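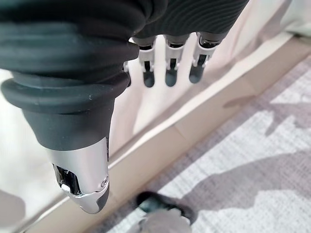 Toivo Heiskanen asked whether the blind could be hung before the brackets were level, provided the chain side was fixed first. The answer is no. Both brackets must be level and fully tightened before the roller tube is lifted into place, and the procedure in this section is to be followed in the order given.

Section 3. Mounting the Haslinger Roller Blind

3.1 Before You Begin

Confirm that the width printed on the carton label matches the width recorded on your order form. Blinds that have been cut to size cannot be exchanged once the inner wrapping has been opened.

The standard hardware pack is suitable for solid wood and masonry. For drywall or hollow plaster, use anchors rated for the weight of the blind. Anchors are not included.

The maximum width for a single tube is 200 cm. Wider openings require the Hummont coupling kit, which has separate instructions.

3.2 Fixing the Brackets

1. Decide whether the blind will be mounted inside or outside the window recess. For inside mounting, measure the recess at the top, middle and bottom, and check the narrowest measurement against the carton label.

2. Hold the chain-side bracket in position and mark the screw holes with a pencil. The chain may be placed on the left or the right.

3. Mark the holes for the opposite bracket. Place a spirit level across both sets of marks and correct them if necessary.

4. Drill pilot holes to a depth of 40 mm. In tile or stone, begin at low speed without hammer action.

5. Attach both brackets and tighten the screws by hand. Check the level again.

Caution: Do not use a power driver for the final turns. Overtightening may bend the bracket plate and cause the fabric to wind unevenly.

3.3 Hanging the Tube

1. With the fabric fully rolled, insert the chain end of the tube into its bracket.

2. Press the spring pin at the opposite end, raise the tube, and release the pin into the bracket slot. Two persons are required for tubes wider than 150 cm.

3. Pull down gently on the tube at each end to confirm that it is seated.

4. Lower the blind to the sill and raise it again. If the fabric drifts to one side, lower it fully and place a strip of masking tape on the bare tube at the side away from the drift. Repeat until the fabric winds straight.

Note: Ponora blackout fabric is stiffer than the sheer and linen-look fabrics and may show light creases on first use. Leave the blind fully lowered overnight. Do not iron or steam the fabric.

3.4 Chain Safety Device

WARNING: Young children can be strangled by loops in pull chains. Keep chains out of the reach of children, and move beds, cribs and furniture away from window coverings.

1. Pass the chain through the tensioning device supplied.

2. Draw the device down until the chain is taut, and mark its position on the wall.

3. Screw the device to the wall. The blind must not be used until this step is complete.

Related items
Section 2. Measuring Your Window
Section 4. Cleaning and Fabric Care
Fitting the Hummont Coupling Kit
Wamura Curtain Track: Ceiling Installation
Replacement Parts Order Form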